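This site uses cookies to remember your archive settings. Accept | Learn more

Mahuika Home & Table mailing list: archive
Subject: Re: Pale wood table, what do I put on it?
From: Coralie Whitelaw
Date: 02/07/2024

Hello everyone, and hello Amna especially!

I've been meaning to answer this for days and then my sister came to stay and you know how that goes, everything with a screen gets put away and all we do is drink coffee and move furniture. But I'm at my desk again and I have opinions about pale tables, so please settle in.

Amna Bukhari wrote:

> Dear all,
> We have finally replaced the old kitchen table, the one with the
> wobbly leg that I complained about here last September. The new one
> is a very light wood, much lighter than I thought I'd like, and I'm
> now scared to use it. My husband wants to put a plastic cloth over
> it. I would like to see it, seeing as we paid for it! Is there a way
> to look after a table like this without covering it up? And should I
> be oiling it? The leaflet that came with it is no use at all, it's
> mostly about bolts.
> Amna

First of all, congratulations. I remember the wobbly leg and the folded beer mats. Second, please don't let him buy the plastic cloth until you've read to the end of this.

I've had a light table in the back room for six years now, and it has had homework, bread dough, seedlings and one very long jigsaw puzzle on it. What I love is that the grain changes so much with the daylight. In the morning you hardly notice it, and then later on you get all those fine lines running across on a slant, some creamy and some a bit peachy, and I have been known to stand there with a dish towel in my hand just looking.
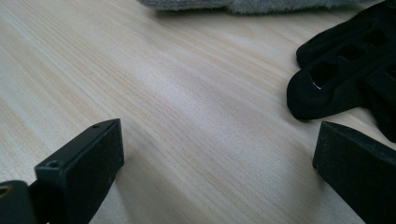
Should you oil a pale table? Only if it's bare or already oiled wood; if it has a sealed finish, the oil just sits on top and goes sticky, so find out what you have before you open a bottle.

The way I find out is with a drop of water, somewhere that doesn't show, like the underside near a leg. Leave it ten minutes or so. If it's still sitting up in a bead, the top is sealed and all you need is a soft cloth, warm water and the tiniest bit of dish soap. If it has soaked in and left a darker spot, don't panic, it'll dry out, and now you know you can oil. Do check that the underside is the same as the top, though (mine wasn't on an earlier table, and I confused myself for a week).

If you do oil, try it on a small patch first and let it dry overnight before you decide. A lot of oils have a yellow cast, and on light wood that shows far more than you'd expect. I did a little side table with something from the back of the garage and it went the color of weak tea. It's a perfectly nice color, I suppose, but I'd bought the thing because it was pale! Since then I've used the clear one from Drikaseck, two thin coats, wiped off well, and I'm happy with it. Lay the oily rags out flat outdoors to dry, please, don't ball them up in the trash. They can catch fire all by themselves.

Everyday things: wipe with the grain, dry it afterward, and get to red wine, beets and turmeric the minute they land. I also keep my table cleared between jobs, which sounds terribly strict, but it's much easier to wipe down a bare top than to go around the fruit bowl and the mail and the sewing basket. Everything lives on the shelf behind me now and comes over when it's wanted. 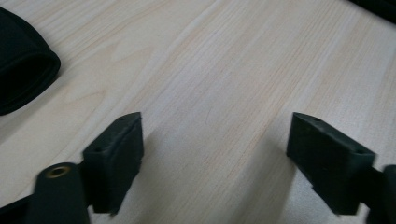
Ewan Maihi wrote to me off list that he'd go further and keep felt pads under anything heavy, lamps most of all, and turn the table end for end twice a year if there's a window on one side, so the wood doesn't change color unevenly. I think he's right about that, and I'd never have thought of the turning. He also says cork trivets are fine but to watch out for the rubbery kind, which left a ring on his that he never got out.

As for the cloth, could you meet your husband halfway? We bought a wool felt runner from Sellance, and it goes down the middle at supper and gets rolled up again after. Hot dishes still need a proper trivet on top of it. It was more than I like to spend on a strip of felt, but it washes well and I do still get to see my table.

Do let us know how the water drop comes out, and which end of the kitchen it's going in. And if anyone has a good way of getting ballpoint off a sealed top, I'm asking for a grandchild.

Warmly,
Coralie

Mahuika Home & Table list | Contact the list owner | Messages copyright their authors | Back to top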